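Speaker notes: the Wirkholm two-arm kit, a buyer's review
Flinosbridge maker evening, August. Slot is after the break.

Start with the short version. We bought the Wirkholm kit with our own money and we have used it for 7 weeks. I will say what I like, what I don't, and who I think should buy it. Questions any time.

What you get: 2 arms, the grippers, brackets for the table edge, wrist cameras and the software. Loredana Rinaldi and I put it together in one long afternoon. The manual has 136 pages and you need maybe the first third. Skip the chapter on wall mounting unless you plan to do it.

Mounting. Brackets go on the front edge of the table. Tighten them, run the arms for an hour, tighten them again. Give the cables slack at the elbow. Ours run on the outside of the arm.

Next, everyday objects. The sales page shows cubes. We wanted trays, shoes, the things people have at home.
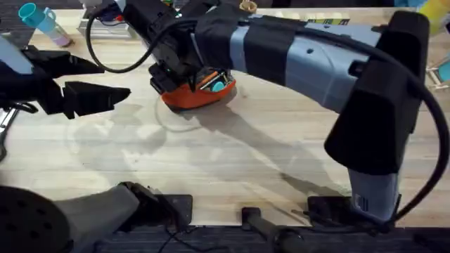
Morena Negri asked at this point in the rehearsal whether the price covers replacement gripper fingers, and said that for a school this would decide it. It does not. Fingers are sold in pairs, and shipping was slow when we ordered. Put a spare pair in the first order.

Setup software. The calibration wizard is good. It asks you to move each joint to its stop and it tells you clearly when you got it wrong. The recording screen is less good. The save button sits right next to the discard button. I have lost work to that. Wirkholm support answered my email the next morning and said a fix is planned, no date given.

Compare with the Amato kit here. Pongsak Sangkhawat has one and lent it to us. Amato is quieter and the manual is shorter. Wirkholm has the longer reach. If your table is small, go with Amato.

Soft items. Slow down for this part, people always ask. With fabric you want the grip force set low and the approach speed set low. The default profile is made for hard parts.
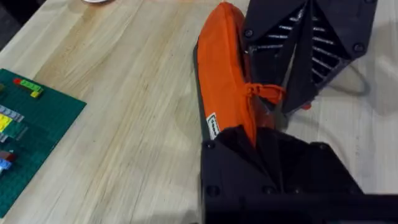
I keep a separate profile for shoes and cloth and load it by hand. The software does not switch profiles for you. Write the profile name on a piece of tape and stick it to the laptop.

Service plan. Wirkholm sells one through Jomov. We did not take it. Giorgia Fiore did, and she got a new wrist motor without any argument. For a classroom I would pay for it. For a home bench I would wait.

Leave the price slide up during questions. Loredana Leone has the order forms at the back table.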